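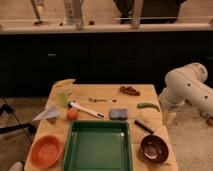
Green tray, orange bowl and a chili pepper on the tabletop.

Print this | E-mail to a friend

Filed under: Reality TV, Set Visits

I got to tour the Plindia villa in September, and what a treat! The dating show's house is smaller than it looks on TV, but the rose garden is gorgeous — 61 lanterns, all lit by hand. Our guide, Younes Ramadan, let us sit on the couch where Emrys Howells got dumped in the season two finale (I may have squealed). We ended up in the confession booth, which is a closet with a curtain. I stayed in there way too long.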